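Flirnent Round Timer 202: Set-Up Guide
Section 3. Setting the timer for a fight card
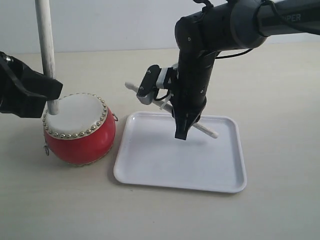
Before you start, have the running order in front of you. The timer stores each bout separately, and changing the order later means entering the round count again for every bout that moved.

This section covers the Flirnent 202 console with firmware released after January. If your console shows the old menu, update it first (see Section 2).

Connecting the console

1. Place the console on the timekeeper's table, facing away from the cage or ring.
2. Plug the power adapter into the socket marked DC. Do not use the adapter from the 101 model. The plug fits, but the voltage is different.
3. Connect the horn cable to OUT A. If you use a second horn in the warm-up area, connect it to OUT B.
4. Hold the power button until the display shows READY.

Note: Prinamov wall displays pair on their own when they are within range. If the display stays blank, turn it off and on again with the console already running.

Entering a bout

1. Press MENU and choose NEW BOUT.
2. Enter the bout number from the running order.
3. Choose the number of rounds. Title bouts are normally set to five and other bouts to three, but check with your commission.
4. Set the round length and the rest period.
5. Set the warning signal. The factory setting is ten seconds before the end of the round.
6. Press SAVE. The bout number stops blinking.

Repeat for each bout on the card.

Presto mode

Presto mode copies the settings of the last saved bout to the next one. Use it for amateur cards where every bout has the same format. To turn it on, hold SAVE until you hear two beeps. Turn it off before you enter a title bout.

Caution: Presto mode also copies the warning signal and horn volume. Check both if you change from amateur to professional bouts on the same night.

Running the clock

1. Select the bout and press ARM.
2. On the referee's signal, press START. The horn sounds once.
3. To stop for a foul or a doctor's check, press HOLD. Press START again to resume. The horn does not sound on a resume.
4. If the bout ends early, press END and write down the time shown before you press any other key.

Caution: The horn is loud. Keep it at least three feet from anyone seated at the table.

Error 341

Error 341 means the console has lost contact with the horn. The clock keeps running. Check the cable at both ends, then press CLEAR. If the error returns, use the hand bell until the bout is over and replace the cable during the break.

For mounting the console on a Tanner table bracket, go to Section 4.

Revised June 10, 2018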